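Autumn at the Kisden studio

The evenings have drawn in and the studio heater is back out of the cupboard. Thank you to everyone who came to the summer sessions. The sketchbooks left behind on the windowsill are still there, along with a very nice tin of pastels, so please have a look next time you are passing.

The next workshop is Paste Papers for Beginners, which will run in November on a Wednesday evening. We will cook up a simple flour paste, colour it with acrylic and brush it over large sheets, then comb and stamp patterns into it before it dries. The finished sheets can be used for book covers, cards or collage.

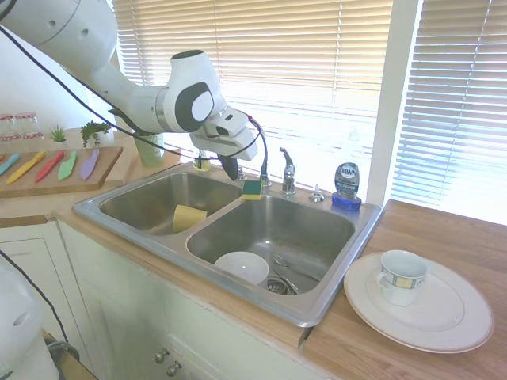
Paste paper needs very little equipment, and most of what I use came out of a kitchen drawer. Old forks, corks and the edge of a bank card all leave good marks. A sponge is the one thing I would not be without. The kind with a yellow body and a green scrubbing layer, like the one on the rim behind the divider, gives you two textures from one tool: the soft side lifts the colour in a cloudy way and the rough side drags fine lines through it. Cut one into strips if you have small hands or want narrow borders. Please keep your paste sponges away from the washing up afterwards, as acrylic does not come out.

Paper matters more than the paint. Cheap cartridge paper cockles badly and tears when you comb it. I have been using a sheet from Stavex which takes a good soaking and dries fairly flat under boards. I have also tried the Walletti student paper, and it is fine for practice, though the surface goes a bit fluffy if you work it twice. There will be plenty of both on the night so you can make up your own mind.

If you would like to have a go at home first, this is the paste I make. It keeps for 2 days in the fridge with a lid on.

1. Whisk 80 grams of plain flour into a little cold water until there are no lumps.

2. Add the rest of the water, 5 cups in all, and heat gently, stirring the whole time, until it thickens like custard.

3. Leave it to cool, push it through a sieve and divide it between bowls before adding colour. Rinse the pan and spoon straight away – dried paste is hard work to shift.

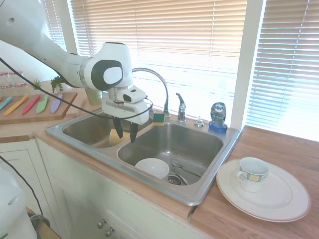 Booking and other news

Places can be booked by replying to this newsletter. Paper, paint and paste are included, and you only need to bring an apron. The Vitale bookbinding evening is full, but I am keeping a waiting list.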